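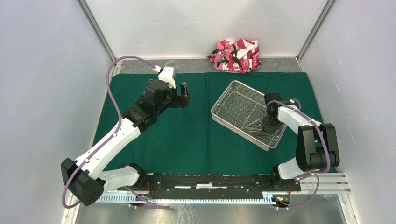

1/25
The Skadadeck project at the Wenville Center for Applied Automation has closed its first period of recorded demonstrations. This thread, posted May 14, 2018, sets out how the work was done, what was kept, and what the Center plans to change before the second period opens.

2/25
The task is the return of surgical tweezers to a wire mesh basket. The instruments start on a green cloth. An operator guides two robot arms by remote control to pick them up and put them in the basket. Every joint position and every camera view is recorded for later training.

3/25
Operators do not touch the working arms. They sit at a separate console and move a pair of smaller handles, which the arms copy. Danilo Calimlim designed the console layout and is responsible for its calibration. Genalyn Castillo leads operator training.

4/25
Over the period, operators recorded 3,079 demonstrations. After review, 2,871 were accepted into the training set. The remainder have been kept in storage with a written reason attached to each one, and they are open to staff who wish to study them.

5/25
The most common reason for rejection was hesitation. An operator who stops above an instrument for several seconds, then grasps it, has completed the task. A robot trained on many such recordings learns to stop there as well. Reviewers were asked to reject any pause that served no purpose.

6/25
The second most common reason was a late correction: the operator lets go of the tweezers over the rim, sees them catch, and nudges them in. Opinion at the Center was divided on these. Some were accepted, under a separate label, so that recovery can be taught on purpose.

7/25
Between sessions both arms are brought back over the cloth with the grippers clear of each other, and the operator confirms on the console that the handles and the arms agree. A session may not begin until that check has been signed.

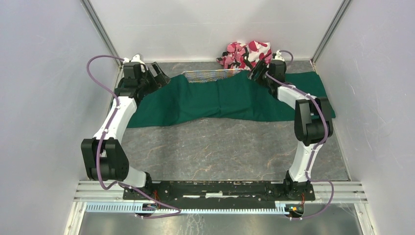

8/25
On the cloth. The Center has received several questions about why the cloth is not stretched flat. Early sessions in April used a cloth that was pulled tight and pinned. The trained robot did well on that cloth and poorly on any other, and the pins were removed.

9/25
Operators now lay the cloth by hand and leave the creases as they fall. It is lifted and laid again at the start of each session. Guests sometimes ask to straighten it. They are kindly asked to leave it alone.

10/25
On training. A new operator completes 40 practice runs before any recording is saved. The first of these are done with no instruments on the cloth, only reaching and returning. Ms. Castillo reports that operators who hurry through the empty runs tend to need extra practice later.

11/25
Operators are told to look at the wrist views during the last part of a reach and at the overhead view for everything else. Most people do the opposite at first. They watch the whole workspace while closing the gripper, and the tips come down beside the tweezers.

12/25
A note on speed. No operator is timed. Recordings do carry time stamps, as they must, but the figures are not shown on the console and are not used in any staff evaluation. The Center made this decision before recording began and has no plan to revisit it.
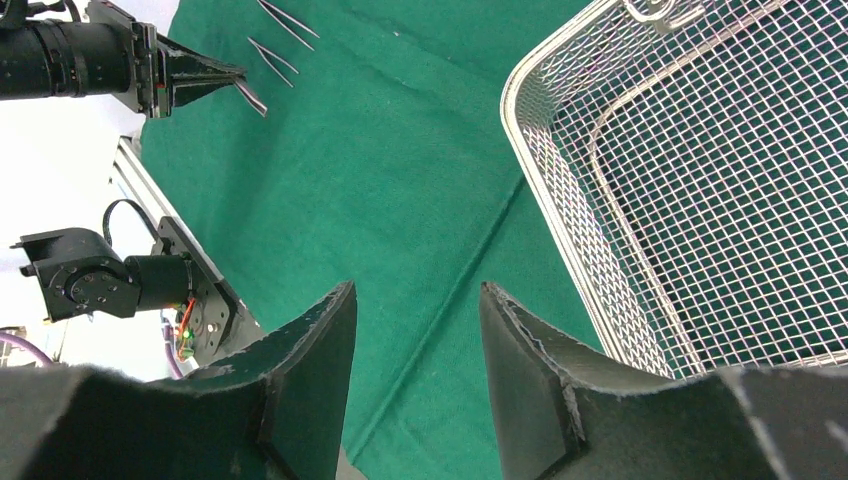 13/25
Grasp height is the part of the task that operators disagree about most. A grasp near the closed end of the tweezers is secure but leaves the tips to swing. A grasp nearer the tips holds them steady and leaves less room to release. The written guide allows either, provided that the tips clear the cloth before the arm travels. With one pair in the jaws, its tips pointing down toward the right, and two more resting close by, the operator also has to plan a path that does not sweep over the ones still waiting.

14/25
For that reason the guide asks operators to decide the order of pickup before they move. The order is spoken aloud and entered in the session notes. It does not have to be the same each time — variety is welcome — but it should not be changed halfway through.

15/25
The basket is a harder target than it looks. The mesh is fine, thin tips can lodge in it, and the rim is easy to brush on the way in. Operators lower the gripper into the basket before opening it. A drop from above the rim is rejected in review, even when the instrument lands well.

16/25
The basket may be placed at any angle within reach of the arms. Mr. Calimlim asked for this after noticing that operators, left to themselves, put it in the same spot every time. The position is now drawn from a printed list at the start of a session.

17/25
On using two arms. The guide does not assign a fixed role to either side. Some operators pick up with one arm and keep the other still. Others use the second arm to steady the basket. Both methods are in the training set, with labels, and the Center will report on them separately.

18/25
First results. The trained robot was given 100 trials with no operator at the handles. A full account will be published once the review of those trials is finished. The Center will not release a success figure in advance of that review and asks that none be quoted on its behalf.

19/25
Some general remarks can be made. Reaching is smooth. Grasping is reliable when an instrument lies alone, and less so when two lie nearly parallel. Release remains the weakest step, and the reviewers expect it to be the main subject of the second period.
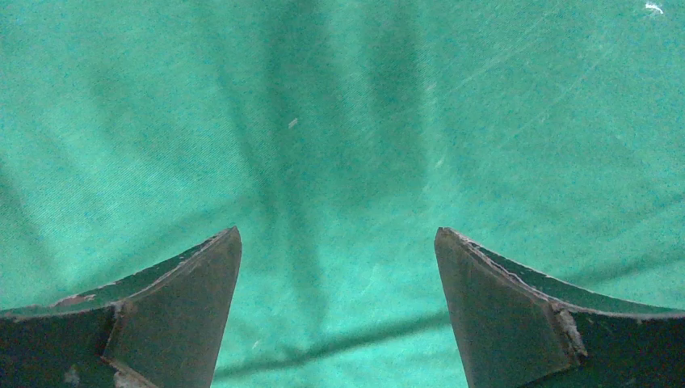

20/25
Close-range vision is the next item on the work plan. During the final approach the wrist view carries most of the useful information, and it also carries a good deal that the robot should learn to ignore. Cloth is the chief difficulty. Even with nothing to grasp, the view holds a long fold running down between the fingertips, a dark crease near the bottom, and bits of pale lint, including a curled white thread toward the upper right. A thin bright line on green can resemble the edge of an instrument, and the early models did reach for such lines.

21/25
The answer chosen was more recording, with the cloth left as it is. Operators will add a set of short runs in which the gripper approaches bare fabric, stops, and withdraws. These teach the robot that an approach may end without a grasp. Cleaning the cloth before each run was considered and set aside.

22/25
Finger wear will be noted from now on. Gripper fingers scuff along their edges with use, and the scuffs show in the wrist view. The first period kept no record of finger condition. The second will record it at the start of each session, together with the date of any replacement.

23/25
On partners. Brastex maintains the console software under its agreement with the Center. Pellegrini advises on instrument handling and reviewed the operator guide before it was adopted. Neither firm has access to recordings that name an operator.

24/25
The operator guide, the rejection list and the session note form are available on written request to the Skadadeck office at Wenville. Schools and training programs may adapt the guide for their own use. Please state the intended use in the request — this shortens the reply time.

25/25
The Center thanks all operators who took part in the first period. Those who wish to continue should tell Ms. Castillo before the new schedule is drawn up. Practice runs will be repeated by everyone, including experienced operators, under the revised guide.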